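Reutilización de ordenadores de sobremesa en centros de secundaria

Trabajo de fin de módulo. Autores: Charito Cruzado y Valentin Roman. Entregado el 27 de enero de 2025.

2. Punto de partida

El instituto Holtar dio de baja en junio los equipos de dos aulas. Nuestra pregunta era si salía a cuenta ampliarlos o comprar nuevos. Pedimos presupuesto a la tienda Primham: 1288 euros por tres equipos nuevos, sin monitor. Con 1160 euros se podían comprar memoria y discos SSD para toda un aula.

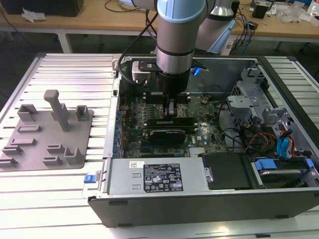

Figura 1. Torre abierta, con la placa base y la memoria a la vista.

3. Resultados

La ampliación de memoria fue lo que más se notó al abrir varios programas a la vez. El cambio de disco acortó el arranque. Dos equipos no admitían el sistema operativo actual y les pusimos Linux. El profesorado de dibujo técnico pidió máquinas nuevas y creemos que tiene razón, porque su programa exige una gráfica más potente.

4. Pendiente

Falta medir el consumo eléctrico con los equipos en reposo. Tampoco hemos incluido las horas de trabajo en el coste. El borrado de los discos antiguos se explica en el anexo B.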